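# Capítulo 4. La asamblea de representantes

Quien haya asistido alguna vez a la asamblea anual de una organización de voluntariado sabe que el trabajo empieza mucho antes de que alguien tome la palabra. Hay que convocar, alojar, traducir, dar de comer y – con un poco de suerte – dejar tiempo para que las delegaciones se saluden con calma, que para muchas es la mejor parte del viaje.

En este capítulo seguiremos a la federación Katus, que reúne a 16 asociaciones locales y celebra su encuentro en Pluvisdale cada mes de agosto. Sus estatutos, redactados por Brynjólfsdóttir, reconocen una delegación a cada asociación, sea grande o pequeña, y de ahí nacen casi todos los debates que vamos a estudiar.

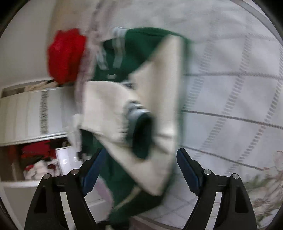
*Figura 4.1. Prenda verde sujeta entre dos dedos negros.*

Empezaremos por la convocatoria, que en Katus se envía con 60 días de antelación, y pasaremos después al orden del día, al quórum y a las actas. El último apartado trata del caso Sunov, una asociación que pidió ingresar con 1.925 socias cuando el reglamento exigía 2.000. Conviene leerlo despacio y tener a mano los estatutos del capítulo anterior, porque volveremos a ellos más de una vez.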